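Grondamura: Kitchens of Sotthorpe

"If it's behind a door, I've forgotten I own it": Rosalinda Pascual on living with everything out

I have a bit of a thing about worktops. Mine is where post goes to die, so whenever I meet someone who keeps a lot out on the counter and can still make a sandwich on it, I want to know how. Rosalinda Pascual let me come round, drink her tea and ask nosy questions about her mugs. 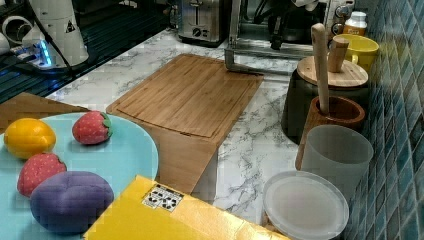 Words by Pacita Gatchalian
November 20, 2022
Filed under: At home, Kitchens

Rosalinda has been in her house at the top end of Sotthorpe for 11 years, and for most of them, she says, she hated the kitchen. "It was beige. Beige units, beige walls, a beige floor that showed every crumb. I used to eat standing up in the hall."

The wall cupboards came first in my questions, mostly for the reason that I'd spent ages wrestling with mine that morning. She took hers down in January and hasn't missed them. "I'm short! I couldn't reach the second shelf without a chair. There was a fondue set up there from before we moved in. If it's behind a door, I've forgotten I own it."

So out it all came, and a great deal of it went to the charity shop, and whatever she used in an ordinary week got a spot on the worktop. I asked how she'd decided on the spots. She laughed at me, quite kindly. "I put things down where I was standing when I'd finished with them. Then I did that for a fortnight, and that's where they live."

It's a lovely way to go about it and I'm a bit cross I've never tried it. The chopping board is a good example. It's bamboo, with a groove cut round it, and it sits right out in the middle with the toaster behind it. She used to keep it upright against the wall like a sensible person. "And every single time I wanted toast I had to get the board down, so I thought, well, stay down then."

The groove, she tells me, is for tomatoes. She feels strongly about tomatoes. We had quite a long detour here about whether they belong in the fridge (she says never, I say it depends how greedy you've been at the market) and I've cut most of it.

Then there's the corner by the tiles, which she calls "the queue". It has a dark canister with a round bamboo lid, a wooden holder for the utensils, a yellow mug tucked up against the wall. The lid to something or other is usually lying about near the front. "I do put the lids back," she said. "Eventually. I'm a human being."

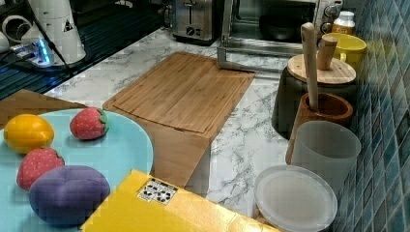 The tiles, and what they cost

I'd been trying not to go on about the tiles, but look at them! Little squares in blue and teal and a greyish green, with a nearly black one every so often to stop it all getting too seaside. They're glossy, and they make the white counter look twice as crisp.

She found them at Đorđević, the tile place behind the station, where she'd gone in to buy a tube of grout for the bathroom. "I came out with a sample in my handbag and I carried it round for weeks. I'd get it out on the bus."

The whole wall came to 800 pounds with fitting, and she still winces when she says so. A firm called Trundex had quoted her for plain white and she'd very nearly signed. "My sister said I'd be sick of the blue in a year. I'm not sick of it. She's had hers done in blue as well now, so you can draw your own conclusions."

What about keeping it clean, with all that grout? She gives it a going-over with an old toothbrush when there's something decent on the radio. I wrote that down as a tip and then realised I'd need to own the toothbrush and the patience.

On colour, she has one rule, and it's a loose one: yellow is allowed. The mug was the first yellow thing in and everything else followed along behind it. I pointed out that the Crunch Berries box more or less matched, and she said of course it did, why did I think it was allowed to stay out?

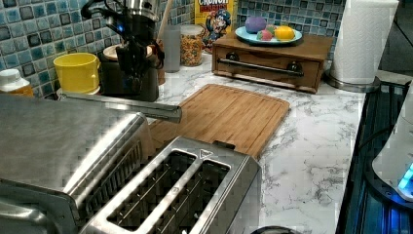
The cereal takes up more of our conversation than I'd planned. She keeps a jar of it on the counter with a pale lid on, next to the box, and I wanted to know why you'd have both. "The jar's for looking at and the box is for topping up the jar. Also the captain cheers me up. I come down at six in the morning, I don't want to be met by a bag of oats."

Her son is 19 and according to her can get through a jar in two sittings. He's also the one who does the toast, and who leaves the crumbs, and she'd like that on the record.

I asked if there was anything she'd hide, given the choice. She thought about it for so long that I'd finished my biscuit. "The cables," she said. "I'd like fewer cables. But I'd want that in every room."

And anything she'd save in a fire? Straight away: the little wooden box with the drawer, the one with the long dark metal handle across the front. She'd been after something for tea towels and she found this at a house clearance, in a pile with some garden chairs. It was only 2 pounds, which after the tiles felt like being let off. At the moment the toy fruit has ended up on top of it, on the pale blue plate, lemon and strawberry and a big purple thing we both decided was a plum.

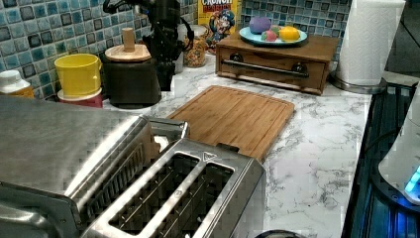 The toaster she'd leave to burn, incidentally. It's a big stainless steel one with long slots, and she admits it makes good toast, but it shows every fingerprint and she's tired of polishing it. "I wipe it, I turn round, somebody's touched it. I think it might be me."

Before I went I asked what she'd say to a person whose own worktop was, for instance, covered in unopened letters and a broken torch. She told me to pick one end and clear as far as the kettle, then stop and have a cup of tea. Don't buy any storage first. Don't buy a basket, whatever you do, you'll only fill it with the letters.

"And leave yourself somewhere to chop," she said, walking me to the door. "You can be as messy as you like round the outside of that."

I've done my left-hand end. The torch is still there. I'm going back to see her once the hall's been painted, which she swears will be in January, and she's already been on the bus with a sample in her bag.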